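Skillia Clothing Exchange
Thread: preparing garments for the July collection. Please read all posts before packing your items.

1/ The Clothing Exchange will receive children's and adults' garments on Thursday from 8 in the morning. Items should arrive clean, fully dry and folded. Unfolded items will be accepted but will be placed on the rails last.

2/ At the previous exchange 693 garments were received. Of these, 53 could not be offered on the day, most of them owing to missing buttons or broken zips. Please check fastenings before you fold.

3/ Trousers: fasten the button, lay one leg over the other, smooth the seams and fold upwards from the hem. The waistband should remain on the outside so that the size label can be found without opening the garment.

4/ Tops: fold the sleeves to the back, then fold the body once or twice according to length. Knitwear should not be placed on hangers at any stage.

5/ Each household may bring up to 32 items. Households with more than this are asked to write to Aitana Campos, Exchange Coordinator, who will arrange a separate time at the Plavance Road entrance.

6/ Sorting is by type first and by size second. Colour is not used for sorting. Trousers are kept apart from tops, and folded piles are kept low so that they do not topple when a garment is taken from the middle.

7/ Two pairs of trousers, light blue and khaki, folded, with an orange and a lavender garment behind them.

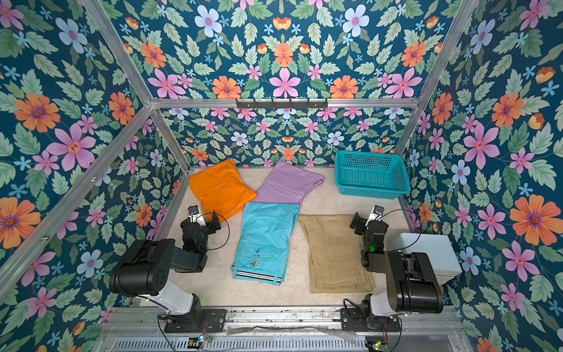 Should trousers with an elasticated waist be folded differently?
The same fold applies. Please leave the elastic relaxed and tuck any drawstring inside the waistband.

8/ Baskets and bags will be returned to their owners at the desk. Please mark them with a surname. Unmarked baskets are held at the Ivanyshyn Hall office until the end of July.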